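I went into The Clernberg Tapes wanting to like it. A slow Norwegian-ish ghost story, one house, two actors, no music until the last reel: on paper that is my idea of a good evening. A friend of the blog, Omprakash Gautam, had sent me three messages about it, the last one entirely in capitals. So I paid my money and sat through all of it, and I'm still waiting for the part he was shouting about.

The set-up is fine. A sound engineer called Gunis inherits a house from an uncle he never met, and in the cellar he finds 39 reels of tape. Each one holds the same man reading the same page of a diary. On every reel one word is different. Good idea, that. I'd have watched a short film about it very happily.

Trouble is, the director doesn't trust it. By the 27 minute mark we have a dead sister, a village with a secret and a priest who talks only in warnings, and the tapes are left in a box until somebody needs a jump. I counted three scenes in which Gunis walks down the cellar stairs, stops, listens and walks back up again. I'm told this is "dread". It looked to me like a man who'd forgotten what he came down for. 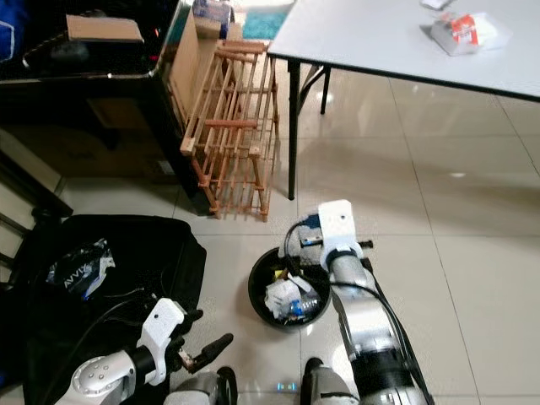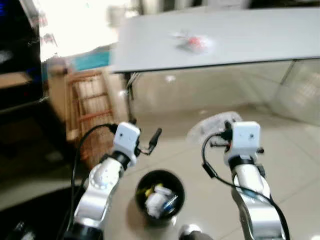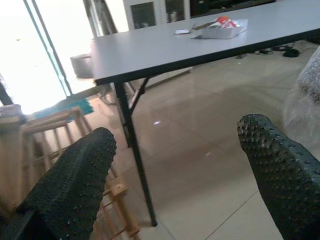
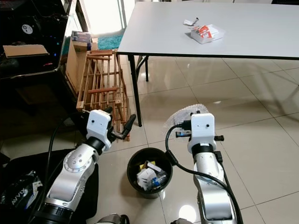
Page last changed: 8/26/19

Then there's the business of the ending, which I won't spoil, though the poster very nearly does. People keep telling me it's ambiguous. I don't think it is. I think two endings were shot and both were left in, one after the other, with a shot of the sea between them. Sang Từ wrote in the comments under my last post that the sea is meant to be the uncle. Well, maybe. If so he's the best thing in it.

Some credit where it's due. Brondano, who plays the neighbour, has perhaps ten lines and gets something out of every one of them, even the daft speech about the wells. The sound is very good too – you can hear the tape hiss change from reel to reel, and for a while I was leaning forward trying to catch the new word. And the house is a proper house, with low ceilings and ugly wallpaper, where most films of this sort would give you a mansion.

But I've read now that it is "the most frightening film since Ó Briain's Lantern Year", and I have to wonder whether whoever wrote that has seen Lantern Year. That one had a plot you could follow and it still kept me up. It also cost next to nothing and ran for under an hour and a half. This one is well over 2 hours and feels like January.

The publicity makes a great deal of the 3,000 people who applied for tickets to the first showing. I'd be more impressed to hear how many of them went back for a second go.

Two stars, and one of those is for the hiss. Omprakash, you owe me a pint. I'm doing the director's earlier one next, the one with the ferry, which I'm assured is much better by the same people who assured me about this.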